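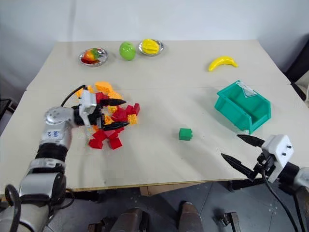 Figure 1. Two-arm block task, left gripper over the pile, bin to the right. One moment from one demonstration.

Unit 4: Collecting demonstrations, and what they are worth
Instructor: Amanuel Teshome
Notes revised August 10, 2026

Read these before lab. They replace the May version, which was too kind to the numbers.

4.1 The claim we are testing

You will hear that a robot can learn a tabletop task from people steering it through the motions, provided you collect enough examples. I don't dispute the first half. My trouble is with "enough." The people who say it seldom say enough of what, and a set of 500 demonstrations can hold far less variety than the number suggests.

Our set, called Reltness, has 500 demonstrations. The instruction is "put the blocks in the bin." Before you train anything on it, work out how the starting layouts differ from each other. I sorted them by hand and got 13 layouts that I would call different. You may disagree with where I drew the lines. Bring your own count and be ready to defend it.

4.2 What the instruction leaves out

Look at the table in Figure 1. There is a jumble of red and orange-yellow blocks, and then one small green block off by itself, between the pile and the bin. Does "the blocks" include the green one? An operator will decide without telling you. If two operators decide differently, your learner gets both answers and no way to tell them apart.

The toy food is a separate question. Strawberry, apple, corn and banana are set out along the back of the table. People call such objects distractors, a word that assumes the learner was distracted. If they sit in the same spots in every demonstration, the model may treat them as part of the furniture, or it may lean on them as landmarks. A good score on that same table can't tell you which. Move the banana and test again.

4.3 Overlap and hidden pieces

In a pile, some blocks hide others, and the gripper hides more as it comes in. From a head-height view like the one in the figure, part of the heap is behind the left gripper and its fingers. The operator may have had a better view than the recording does. If so, you are asking the learner to copy a choice made with information it never gets. I have yet to see a paper from the Markora line of work that checks for this. Check it yourselves — have one person operate from the recorded view only, and compare.

4.4 Throwing data away

Of the 500, I marked 102 as doubtful: long pauses, a grasp tried over and over, a block pushed along the table to the bin. The usual advice is to delete these. I'm not convinced. A learner that has only seen clean grasps has nothing to go on after a bad one. On the other hand, a long pause teaches it to pause. Keep the marks, train both ways, and report both results, including the one you don't like.

4.5 For lab

Work in groups of 2. Read Þorgeirsson's chapter on operator habits first, and skim the Estier manual for the logging format only — its section on data quality is mostly advertising.

Hand in:
Your layout count, with the rule you used.
A written decision on the green block, made before you look at any results.
One test you expect the model to fail, and why you expect it.

Do not hand in an average success rate without the layouts it was measured on. I will return it unread.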